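Winari 2.4 is out for everyone at Orkside and Lurkberg. The June release changes how the planner picks a grasp when small items lie close together in a box. It now scores up to 90 candidate grasps per item and drops any that would bring a finger into contact with a side wall. 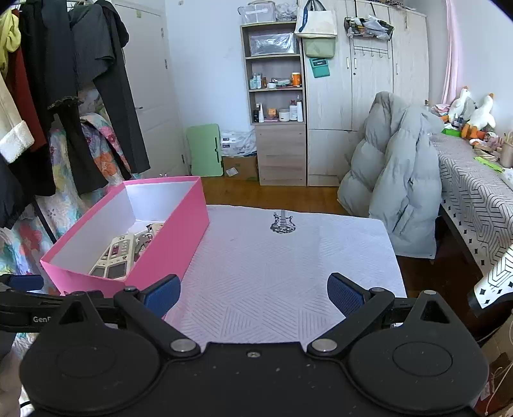
Do existing recordings have to be processed again? Only those made before version 2.1, whose gripper width was logged in a different unit. The convert script handles them in one pass and leaves the originals alone.

Fulgencio Montes tested the planner on 2,000 recorded grasps. Planning time per grasp fell from 7 milliseconds to 6. Thin items lying flat are still a weak spot, and he wants logs of any failures.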